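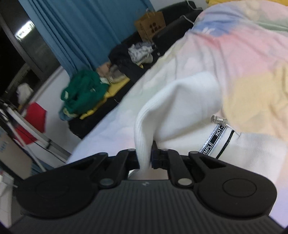

Anneli Lahtinen wrote to say that she would never have believed a Trendon wagon could be made to run on batteries without losing its back seat, and that she'd like to know what the thing is like on a long hill before she lets anyone near hers with a wrench. Fair enough, Anneli! Several of you have been asking much the same since the last newsletter, so the hill gets its own paragraph further down, and the rest of you will have to bear with me while I work my way up to it.

For anyone who has just joined the list, the car is an old tan Trendon wagon, the long one with the tailgate that opens sideways, and it spent most of its life behind a feed store with a tarp over it. The engine was past saving. Sorin Matei bought it anyway (he says for the door handles, and I've stopped arguing with him) and then went and ordered a Ralel conversion kit, and that was how the two of us came to spend most of our evenings at the Ruotsalainen garage on the Drotumville side of the river.

The kit is a 400 volt system with a 28 kilowatt-hour battery, split into two boxes. One box goes under the hood where the radiator used to be and the other drops into the space left by the gas tank. I had worried about that second box for weeks. The tank on these wagons sits at a slant, and the paper template that came with the kit was drawn for the sedan, so the holes on the left side didn't line up with anything at all. We ended up making our own brackets out of angle steel, then making them again, then painting them, and then finding that the paint was thick enough to stop the bolts going through. Sorin went for a walk at that point. I had a sandwich.

The motor itself was the easy part — it bolts to an adapter plate, and the plate bolts to the original gearbox. We kept the gearbox and the clutch both. You don't need the clutch to pull away anymore, and you can leave the car in third all day if you like, but I have been rowing one of these gearboxes since I learned to drive and I wasn't ready to give it up. Second is nice around town. First is mostly for showing off.

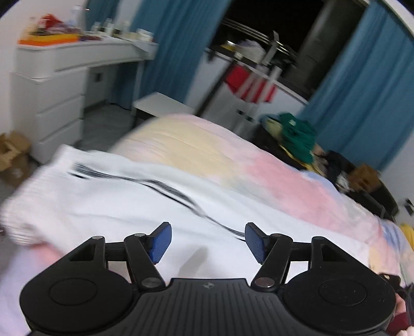
Bedroom, Drotumville

Now, the hill. We took the wagon up the old quarry road with the two of us in front and the back loaded with tool boxes, which I'd call a fair test of what a family and their camping gear would weigh. In third gear it held 60 from the bottom of the grade to the picnic area, and with the old engine you'd have been down in second by the first bend with the needle creeping toward the red. The motor did get warm. Ralel puts a little amber lamp on the dash for that, and it came on just below the top and stayed on while we had our coffee. Going down again was the real treat, because lifting your foot puts some charge back in, and those brakes were never anything to write home about. I hardly touched them until the stop sign.

What you do give up is distance. A 28 kilowatt-hour battery in a wagon shaped like a bread box is not going to take you across the state, and anyone who wants to do that should keep the gas engine and my blessing. Ours is a car for groceries, the lumber yard, and Sunday drives with the windows down. We've put 848 miles on it so far, nearly all of it in short hops, and plugged it in most nights on the ordinary outlet by the side door. That's slow, of course. It's generally ready by breakfast if you didn't do anything silly the day before.

A few smaller things, while I have your attention. The heater is still a sore subject. The old one ran off the engine coolant, and the electric element Ralel supplies fits in the same housing once you've trimmed the foam, but the fan is noisy and the windshield clears from the driver's side only. The speedometer works as it always did, off the gearbox. The fuel gauge now shows battery charge, and I'm very pleased with that, although it reads a little low when it's cold and Sorin would like you all to know that he wired it. The back seat stayed! It folds flat just like before, and the spare tire is in its well.

If you have a Trendon of your own and you're thinking about doing this, please measure the slope of your tank before you order anything, and write to me for the bracket drawings. They're in pencil and there's a coffee ring on the second sheet, but the dimensions are right. The wagon will be at the Ruotsalainen garage on Wed 19 July from late afternoon until it gets too dark to see, with the hood up and the floor panel out, and you're welcome to crawl underneath if you bring your own blanket. Anneli, you can take it up the quarry road yourself. We hope to have the heater sorted by September, and I'll write again when the fan has quieted down or when we've given up and bought gloves.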